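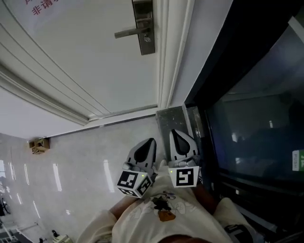 The lever handle has won. Go through any office building put up in the last few decades and count the round knobs, if you can find one. We are told this is progress, and for anyone with sore wrists or an armful of folders I suppose it is. I still have my doubts.

My complaint starts with the plate. A lever on a tall stainless plate looks serious, almost medical, and people treat it as a sign of quality. It tells you next to nothing. What matters is the spring inside, which you can't see in the showroom, and the spring is where the money gets saved. Give a cheap one until April and the lever begins to sag a few degrees below level. Give it longer and you're lifting it by hand to get the latch to catch.

"Customers pull it down once, it feels nice, they buy 27 of them," says Alina Chiriac, who fitted doors for Sandu before going out on her own. "Pull it down 200 times and then tell me it feels nice."

She has a point, though she also sells the better springs.

The catalogs are no help. Vosteck has a brushed steel set it calls the Arno, and the copy spends a full paragraph on the finish. Brushed steel hides fingerprints, it says. It hides some of them. On a white door the hand marks land on the paint next to the plate anyway, and no finish on the handle will do a thing about that.

Then there is the keyhole under the lever. Plenty of inside doors have one, and I'd like to know how many of the keys still exist. In most places I've worked, the real lock was a sign. Chinese offices have a well-worn one that opens with 非请, the start of a phrase meaning no entry unless invited. It's polite, it's printed in red, and I suspect it turns back more people than the cylinder does.

Thresholds get even less thought. Speckled granite is the usual choice where glossy tile stops at a doorway, and it does wear well. Colier will sell you a matching one to go with its tile. I'd skip the match. A dark strip against a pale floor is easier to notice with your hands full, and easier to sweep up to.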